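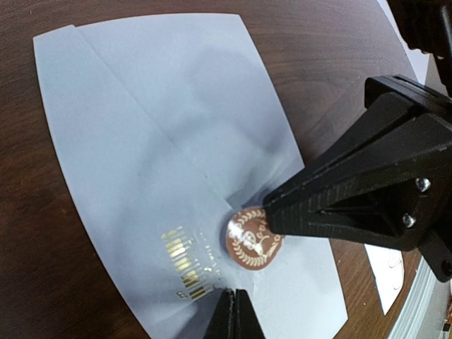
Pale blue-gray paper on the table, with one long diagonal crease.

Gotisard save gone after the console update - is there any way to get my bike parts back?

Posted by Ghada Rawashdeh, Mar 27, 2025

Hi everybody, I hope this is the right section, and please move it if it isn't. I've been playing Gotisard on console pretty much every evening since the winter (it's the trials bike one, with the quarry levels and the little mechanic who shouts at you) and I had gotten all the way to the Irkthorpe tracks, which if you've played it you'll know is not a small thing, at least for somebody with my thumbs.

The game updated itself overnight. When I started it up the next day it went through the studio logos like normal and then asked me to pick a language, which made my stomach drop, and after that it put me right at the tutorial ramp with the starter bike. My old profile was still on the select screen with my name and my little yellow helmet, but when I went into the garage there was nothing in it. I had 3,258 bolts saved up for the long fork and those are gone too. My ghost times still show up on the leaderboards, so the game clearly knows who I am somewhere.

Things I have tried: closing the game all the way, restarting the console, checking for another update (there isn't one), and signing out and back in. I have not deleted anything, and I haven't played past the tutorial ramp, though I did ride over it once before I understood what was going on, and I'm worried that it saved at that point.

I do have cloud saves turned on, or I think I do. My nephew set the console up and I've never looked at that menu before. I also have the game on my PC through the same Akl account, but I haven't opened it there since before the update, and I'm a little afraid to.

Has anyone gotten theirs back? I don't mind losing the bolts so much, but I really don't want to ride the first quarry over again. Thank you so much for reading all this!

Elias Shboul

Same thing happened to me. Just reinstall it, that fixed mine.

Consuelo Castaño

Oh Ghada, I'm so sorry, I know exactly that feeling with the language screen! Please don't reinstall yet. I'm glad it worked for Elias, but on some consoles deleting the game will offer to delete the saved data along with it, and it's very easy to click through that when you're upset. Leave everything where it is for the moment and let's go one step at a time.

You're in pretty good shape, I think, and the reason I say so is the leaderboard times and the PC copy. Gotisard keeps three separate things: the profile (your name and helmet), the garage (parts, bolts, which tracks are open) and the ghosts. The profile and the ghosts live on the Akl server. The garage is a file on your own machine that gets copied up to the server when you quit from the main menu. After this update the game is looking for the garage under a new name, and if it can't find one it makes a fresh one. So your old garage may well still be sitting there under the old name with the game walking right past it.

What worked for me, on the same version you have:

First, take the console offline. Really offline, in the network settings, and don't count on signing out to do it. You don't want the new empty garage getting copied up over the good one while you're poking around.

Then start the game, and on the title screen (before you pick a profile) go to Options, then Data, then Older Garages. It's at the very bottom of the list and you have to scroll for it, and I missed it twice. If you see an entry there with a date from before the update, choose it and pick Restore. It sits on a black screen for a good long while. Mine took up to 20 minutes and I had already started writing an angry email to Serno by the time it came back. Let it sit.

Once you're in, go to the garage and look at your parts. If they're there, ride one short track all the way to the finish line so it writes a proper save, then quit from the main menu, and only after that turn the network back on. If it asks whether to keep the local or the online garage, choose local.

If Older Garages is empty, then the PC is your backup plan. Pull the network cable or turn the wifi off on the PC before you open the game there, for the same reason as above. When you're in, look at the garage. It will be as old as the last time you played on the PC, so you might lose some tracks, but that's a lot better than the tutorial ramp. Copy the whole folder called garage somewhere safe before you do anything else with it. And if you quit properly on the console the last few times, there may be a newer copy on the server that support can roll back to. They do answer, they're just slow, and it helps to give them your profile name and the last track you had open.

As for riding over the ramp that one time, I wouldn't lose sleep over it. That would have saved into the new file, and the old one has a different name.

One more thing I should have put at the top: the bolts. A few of us got our parts and tracks back but came up short on bolts. I was missing 875 of them and never did find out why. The long fork is worth re-earning though, and the second Irkthorpe track pays well if you take the upper line past the crane and don't try the double flip - I know it's tempting! Let us know how it goes, and if the menu looks different on yours, tell me what you see and I'll try to match it up with mine.

Dušan Milošević

Consuelo's steps worked here, thank you. Only difference for me was that Older Garages showed 4 entries with the same date and the first one was empty. The third one had my stuff. So if you restore and the garage is still bare, go back and try the next one down.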